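How I Trace a Family Through Old City Directories

I get a lot of email from people who have hit the same wall I did: you have your great-grandfather in one census, he vanishes, and ten years later he pops up across town with a different wife and a job nobody in the family ever mentioned. What happened in between? For me the answer has nearly always been in the city directories, and I love them so much that my kids roll their eyes when I bring them up (which is often!).

I'm going to use my own Garrido line for this, because it's the one I know best and I made every mistake possible on it. They lived in Pedville, a mill town with a directory that came out most years and a printer who could not spell.

Start with what you already have

Before you open a single directory, write down the name, the street and the job from the census or certificate you trust most. I put mine at the top of a sheet of paper and draw a line for each year underneath. You can use a spreadsheet if you're that kind of person. I like paper, I can spread it all over the dining table.

Now find out which years survive. Libraries often have a run with holes in it, and the online sites have different holes. For Pedville I ended up with 26 volumes between the public library, a scanned set and one battered copy I bought at an estate sale. 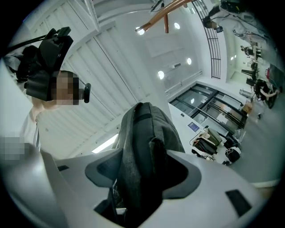
What if the year I need is missing?

Use the volumes on either side of it and see what changed. If the family is at the same address in both, they probably stayed put, and if they moved, you at least know which two years to search in the deeds, tax rolls and church books.

Read the front of the book first

I skipped this for years and I could kick myself. The front pages give you the abbreviations, the street changes and usually a page of late additions and corrections that came in after the names were set in type. My Tomas Garrido is missing from the main list one year, and there he is in the late additions, squeezed in between a dentist and a coal dealer.

Abbreviations matter a lot. In most of the books I use, "h" means the person was a householder and "b" or "bds" means they boarded there. "Wid" is widow, and it often comes with the late husband's name, so you can get a rough death date from the first year it shows up. Careful though, some women called themselves widows when the husband had only left town. I have one of those. He was in Ohio.

Check the date the canvassing was done, too, if they give it. A directory with one year on the cover may have been collected the fall before, so a man who died in September could still be listed as alive and well and selling shoes. 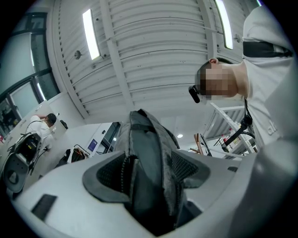 Once you've got your abbreviations sorted, go to the surname and copy down everybody who has it. Yes, everybody. If it's a common name that'll hurt, but with Garrido I had less than a page even in the biggest year, and the cousins I'd ignored turned out to be living upstairs from my people the whole time.

Then try the bad spellings. I found mine as Garido, Gerrido, Carrido and once, wonderfully, as Garrity. A man named Berkay Işık wrote to me about his own search and said he had finally found his grandfather's brother under Isaacs. Say the name out loud the way a stranger at the door might have heard it, and write down whatever comes out.

Use the street section

Plenty of directories have a second half arranged by street and house number, and this is the part people miss. Look up the address and you see who lived there and who was next door, all the way down the block. I went looking for number 41 on Lurov Street and found a Burneo family two doors down. Burneo was my great-grandmother's maiden name! I had been hunting her parents for three winters, and they could have passed her a pie over the fence.

If the numbers don't line up from one year to the next, look for a renumbering before you decide anyone moved. Pedville changed every house number on the east side in one go, and I spent a whole Wednesday convinced that forty families had packed up together.

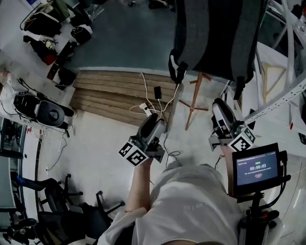 Write the source down as you go, and I mean right then, with the title, year, page and where you saw it. I also note the years I checked and found nothing. A blank is worth having on the sheet, and it saves you from going through the same volume again next spring, which I have done more than once.

When the lines on your sheet are mostly filled in, take it back to the census and the vital records. A new address may give you a new parish. A new employer may have left payroll books at the county historical society, so call and ask, and ask what they have that isn't in the catalog yet. That's how I got Tomas's signature, on a receipt for a pair of work gloves.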